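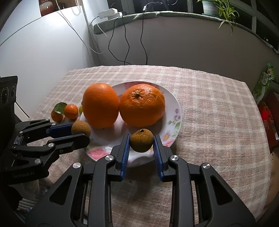 *両手持ちで果物の皿。茶色い小さい実を青いパッドで左右から挟みにいくところ*

# 【レビュー】Arexのハンドヘルドグリッパー、2本セットで使ってみた

**mikan_servo**
11月に注文したArexの手持ちグリッパー(教示データ収集用)、やっと一通り触れたので書きます!結論から言うとかなり気に入ってます。

- 握った感じ:リンクの動きが素直。ゆっくり閉じていくときに途中で引っかかる感じがない
- パッド:青いゴムで、内側に溝が入ってるやつ。これがとにかくいい
- 収録:今のところ100エピソード。うち使い物にならなかったのが7

題材は台所にあった果物です。大きいオレンジより、皿の縁に載せた茶色くてざらざらした小さい実のほうが断然面白い。爪の開き加減と入る角度で毎回表情が変わるので、つい夜中までやってしまいました(翌朝食べました)。

**hashiri_gaki**
待ってたレビュー!うちはWelduの単体を使ってるんですが、両手だと左右の時刻合わせが気になります。ずれません?

**mikan_servo**
>>hashiri_gaki
付属ソフトのLestonで収録開始を揃えてます。最初の数本は設定を間違えててずれました。直してからは目で見て分かるようなずれはないです。ちゃんと測ってはいないので、そこは誰か詳しい人お願いします……。

**nejiyama**
水を差すようで悪いけど、自分は2本セットには反対。480g(うちの秤で1本)を両手に持って1時間やると、後半の動きが明らかに雑になる。疲れた手の軌道まで学習させることになるよ。まず1本で始めて、足りなければ買い足すほうがいい。

**kotatsu_lab**
>>nejiyama
重さは同意。でも片手だけだと皿を押さえながら取るみたいな作業が一切録れないんですよね。うちは36本録ったら強制休憩にしてて、それで後半の質もだいぶ安定しました。

**nejiyama**
36本で休憩は現実的だね。ただ、皿を押さえるだけなら滑り止めシートでいい気もする。

**kotatsu_lab**
それだと布ものが全滅です(笑) タオル畳みたいんですよ、こっちは!

**mikan_servo**
タオルいいなあ。うちのテーブルはチェックのクロスを敷いたままなので、爪の先が布に触れるとつられて動くことがあって、ボツの7本のうち何本かはそれです。でも外したくない。家の中で使うロボットの話をしてるのに、台所だけ実験室みたいにするのは寂しくて。

**hashiri_gaki**
背景の話だと、うちは植木鉢もコードもそのままで録ってます。片付けた部屋だけのデータで学習させたモデルは、普段の部屋に戻した途端に迷子になりました。

**nejiyama**
それは分かる。でも最初の動作確認くらいは無地の机でやったほうがいい。何が原因で失敗したか切り分けられなくなるから。

**mikan_servo**
>>nejiyama
それはその通りで、反省してます。初日に無地でやってれば、時刻ずれにもっと早く気づけたはず。

**clip_clap**
便乗質問です。Clilterの交換パッドって付きますか?あっちのほうが柔らかいと聞いて。

**kotatsu_lab**
>>clip_clap
取り付け穴の間隔が合わなくて、そのままでは無理でした。アダプターを3Dプリントすれば付きます。柔らかいぶん、重いオレンジだと持ち上げたときに少し回ります。小さい果物専用なら全然あり。

**mikan_servo**
>>kotatsu_lab
アダプターのデータ、もしよければ上げてもらえませんか!純正のパッドと同じ果物で比べてみたいです。

**kotatsu_lab**
今夜の22時くらいに別スレに置きますね。ネジ穴がちょっときついので、先にヤスリをかけてから入れてください。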